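Why do we remember songs better than lists?
Project report by Friederike Brandes and Joscha Albers

We both know every word of songs we haven't heard in years, yet we forget a shopping list by the time we reach the shop! So we tested 86 pupils at Arkau. Half read a list of 13 words, the other half heard the same words sung by Joscha (bravely) to a tune he made up.
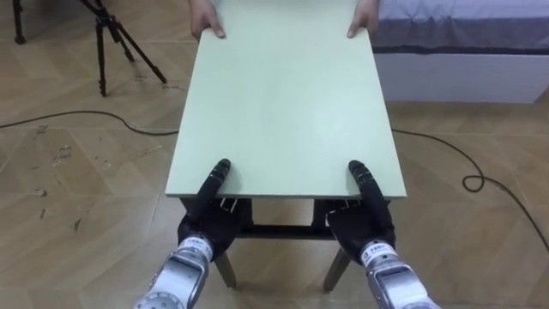

Everyone then had eight minutes of quiet reading before writing down what they could remember. The singing group did better — much better with the last few words, which we loved seeing.

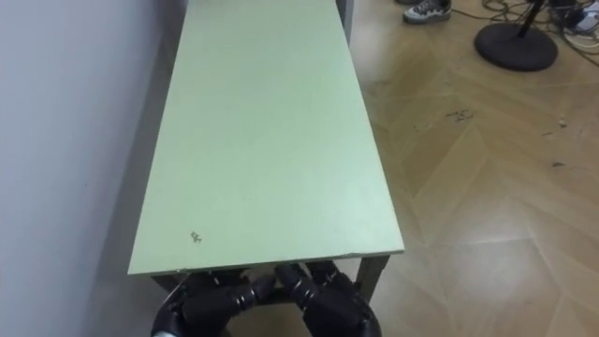
Ms Lammers asked whether the tune helped or just the rhythm. Great question! Next time we'd add a third group who hear the words clapped out, and we'd try a list of 50 with the keenest people.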